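Rácz Lallus 22 hand push mower – my review after one season

I bought the Lallus 22 in March, when the shop in our town was clearing last year's stock. Before this I had a petrol mower for many years, and it was good, but it became heavy for me and the starting cord was bad for my shoulder. My neighbor Dezső Fekete has used a push reel mower for a long time and he told me to try one. So I did, and I want to write what I have learned, for people who have a similar lawn.

The box was smaller than I expected. You must attach the handle in two parts with four bolts, and the wheels are already on. The instructions are only drawings. One drawing shows the washer on the wrong side of the handle bracket, so I had to take it apart one time. After that everything was firm. No tools are in the box, so have a wrench ready.

The first mowing was a disappointment. I had let the grass grow too long, and a reel mower does not forgive this. The blades pushed the long stems down and left them standing behind me like a bad haircut. I went over the same place three times, in different directions, and it was still uneven. Dezső said to cut every five or six days and never wait for two weeks. Since I follow this, the result is really nice, short and even, and the clippings are so small that I leave them on the ground.

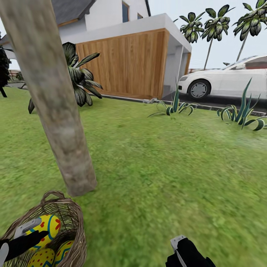
The kind of lawn it suits: open grass, with a tree and a curb to steer around.

Edges are the weak point. The wheels are outside of the blades, so there is always a strip along a wall or a tree which you must finish with hand shears. If you have one wheel on the concrete and one on the grass, the mower tilts and cuts too low on one side. I made two brown marks before I understood this.

Height adjustment has four positions and it works with a small lever on each side. You have to move both, and they should be in the same position – I forgot this once. The lowest position is too low for my ground, which has small bumps. I stay on the third.

About the noise I can only say good things. On Saturday I mow at seven in the morning and my wife does not wake up. With the petrol mower this would be impossible. My lawn is almost 200 square meters and it takes me half an hour, a little more when it is hot. For a garden of 795 square meters, like my brother-in-law has, I would not recommend it, unless you want it for exercise.

Sharpening: the seller, Dudano, has a kit with paste and a crank, article number 506. I used it in the middle of summer. It is dirty work, but not difficult, and after it the blades cut a sheet of newspaper again. Small twigs are the biggest enemy. They stop the reel suddenly and the handle hits you in the stomach.

I give four stars of five. I take one away for the edges and for the wrong drawing. The foam on the handle also has a small tear already, but I have put tape on it and it holds.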